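Home | Syllabus | Week 6 | Readings | Contact

Work and Automation – Week 6: Folding at Mimora
Instructor: Antigoni Panagiotou

Mimora, a garment care firm, put in its first folding line in March. Flat towels went over quickly. Clothes are far harder, and I love this case for it!

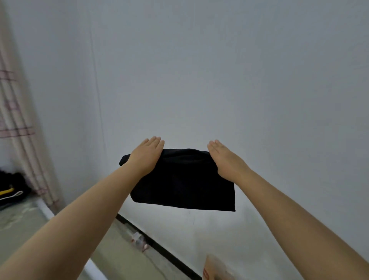
Fig. 1. Black cloth held up between two hands.

Fabric has no fixed shape, so every lift is a fresh problem. Hand folders stayed on for knits and tops – over 30 people – and their job grew. They now sort, set fold standards and teach new staff.
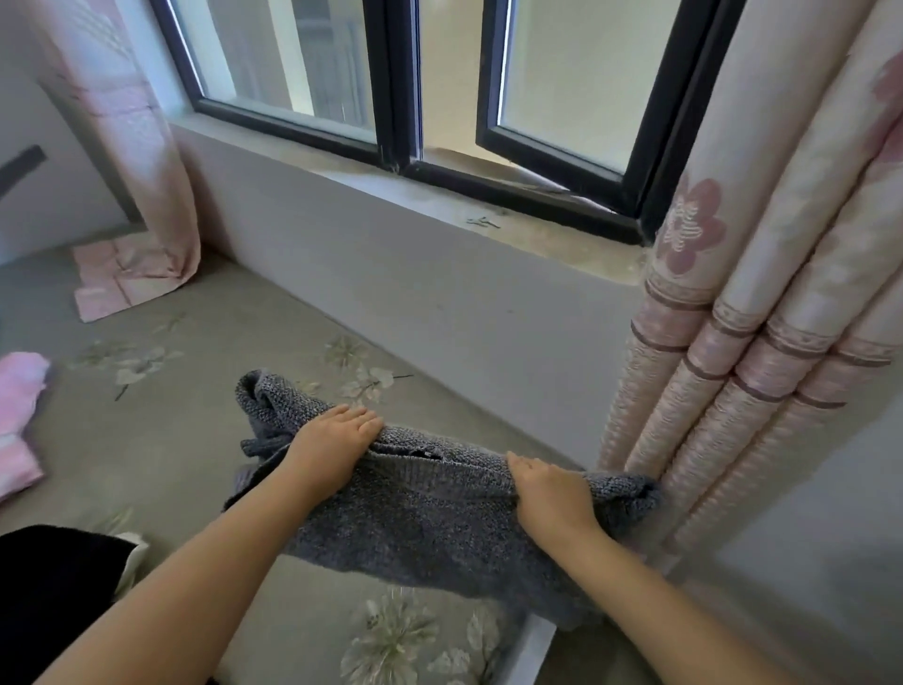 Fig. 2. Gray knit, both hands on the fabric.

Look at what the hands know here. Knits stretch, and a folder feels that before seeing it. Hyun-seo Ryu's interviews (111 pages, all worth reading) are wonderful on this.

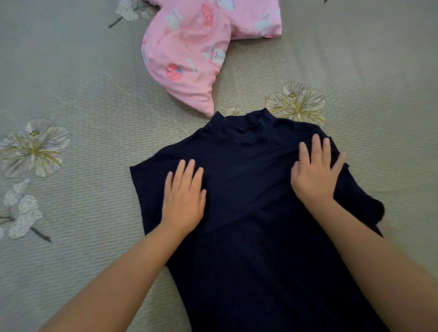 Pay is the next question. Piece rates made sense when everyone folded the same mix. Once the line takes the easy items, the old rate punishes the people left with the hard ones. Bring a proposal for a fairer rate to section.

Questions: Antigoni Panagiotou, office hours by sign-up | © Work and Automation course | Back to top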